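Centro de ayuda de la comunidad Tosby
Categoría: Arrendamientos y espacios compartidos
Estado: respondida

Devolución de la fianza en un local compartido cuando el titular del contrato se marcha antes

Consulta remitida por Suqin Du:

Buenos días. Desde marzo comparto un local de trabajo con otras dos personas. El contrato de arrendamiento figura únicamente a nombre de una de ellas, que ha comunicado su intención de abandonar el espacio al término del mes próximo. En su momento entregué a dicha persona 600 euros en concepto de mi parte de la fianza, mediante transferencia bancaria y sin recibo adicional. La fianza total depositada ante la propiedad asciende a 2000 euros.

Desearía saber si debo reclamar la cantidad a la titular o a la propiedad, y si existe inconveniente en que el contrato se ponga a mi nombre sin constituir una nueva fianza. La administradora de la finca, Proner, me ha indicado por teléfono que «eso es asunto entre ustedes», sin mayor explicación.

Respuesta de Debora Marino (colaboradora acreditada):

Estimada usuaria:

Conviene distinguir dos relaciones jurídicas. La primera vincula a la propiedad con la titular del contrato; la segunda, a la titular con usted. Salvo que el contrato original la mencione como arrendataria, la propiedad carece en principio de obligación directa frente a usted, y la reclamación de los 600 euros habrá de dirigirse a quien los recibió. El justificante de la transferencia constituye prueba suficiente del pago, si bien resulta aconsejable que el concepto haga referencia a la fianza. En caso contrario, solicite cuanto antes a la titular un reconocimiento por escrito, aunque sea por correo electrónico. 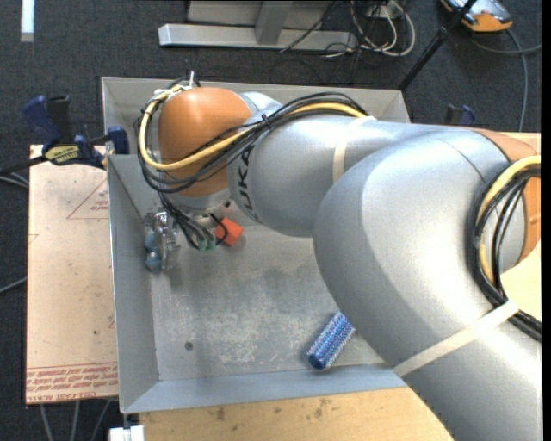
En cuanto a la continuidad en el local, caben dos vías. Puede formalizarse una cesión del contrato, para lo cual deberá revisarse la cláusula correspondiente y, en su caso, notificarlo fehacientemente a la propiedad. Puede también extinguirse el contrato y suscribirse uno nuevo, supuesto en el que la propiedad exigirá normalmente una nueva fianza y devolverá la anterior tras comprobar el estado del inmueble.

Si se opta por la cesión, el documento debería recoger de manera expresa a quién corresponde la fianza ya depositada. Recomiendo adjuntar un inventario firmado y la lectura de los contadores.

Respuesta de usuario registrado (Cai):

En nuestro caso la propiedad tardó 6 semanas en contestar al burofax. Lo resolvimos entre nosotros: el que entraba pagó al que salía y se firmó un anexo. Guarde copia de todo.

Comentario de Suqin Du:

Agradezco ambas respuestas. He comprobado que el concepto de la transferencia dice solamente «local», por lo que solicitaré el reconocimiento por escrito. Queda pendiente consultar la cláusula de cesión, que ocupa la página 10 del contrato y remite a un anexo del que no dispongo.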